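Print | E-mail

A small distributor bets on the slow release

Andach opened "Brulus" on 7 screens in April. Most distributors its size would have put the film online within the month. Andach kept it in theaters and moved the prints from town to town, and by summer it had played 164 screenings.

"We had two people on the phones and no money for posters," says Ha-neul Min, who books the company's films. The director, Hélder Leitão, went along to most of the early shows and stayed for questions.

The film follows 3 sisters closing their father's hotel. Reviews were mixed, but the Monday shows kept selling.

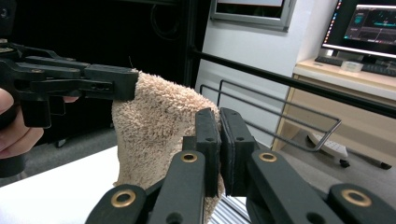
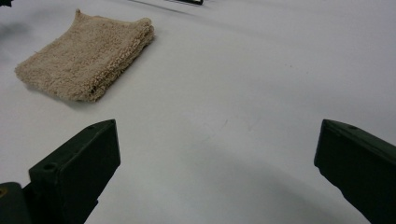 Min will use the same plan for "Stukgate," Leitão's next picture, which is now being edited. Theater owners have asked for longer runs this time. She hasn't agreed to that yet.

Related
Bustamante sells its last drive-in
Why subtitles are getting bigger

We use cookies to improve your visit. Accept | Settings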